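Ojala Household Words

A word list and usage dataset for everyday British English 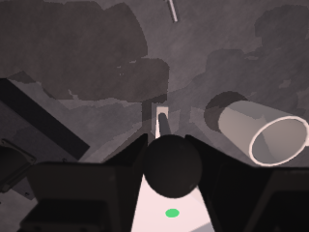 Black ball on a mottled grey-brown surface (computer render).

Version 1.2, March 2020

Contents

The dataset lists 3,190 everyday nouns with a short plain definition, a plural form and at least one sentence of use. It covers things found in homes, gardens, sheds, kitchens and small shops. It does not cover trade terms, medicine or law.

Files

words.csv - one row per noun
sentences.csv - one row per sentence, linked by word_id
variants.csv - regional names for the same thing
changes.txt - list of edits between versions

All files are UTF-8 with Unix line endings. Fields are separated by commas and quoted only where needed. If you open them in a spreadsheet, turn off automatic dates first. Two entries in version 1.0 were damaged this way and had to be typed in again.

Columns in words.csv

word_id: whole number, never reused
headword: lower case unless always written with a capital
plural: blank if the word has none
definition: up to 25 words
sense: 1, 2, 3 and so on for words with more than one meaning
topic: one of 39 topics
checked_by: initials of the second reader

"Ball" has three senses in the list: the round object, the dance, and the ball of the foot. Each has its own row and its own word_id. Anyone matching on headword alone will get all three back, so match on headword and sense together.

How the list was made

Sirkka Kokkonen drew up the first list from shopping lists, letters and notes lent by families. Definitions were written by Joni Kallio and Minttu Turunen and read again by Regula Zwahlen. Where the two writers disagreed, both versions went to Regula and she picked one or wrote a third. Names and addresses were taken out before anything was typed.

Variants

There are 1,747 rows in variants.csv. Most are for bread, footwear, alleyways and children's games. The region column is broad (north-east, south-west) and was filled in from what the families told us. It should not be used to draw maps.

Known problems

Some plurals are doubtful, mainly for words borrowed from other languages. 296 entries have only one sentence. The garden topic is much larger than the others. Spelling follows British use, but a few sentences still have "gray" - these will be put right in the next version, planned for September.

Licence and contact

Free to use and change, with credit to the Ojala word list. Corrections go to Ottmar Kramer. Please give the word_id and the version number.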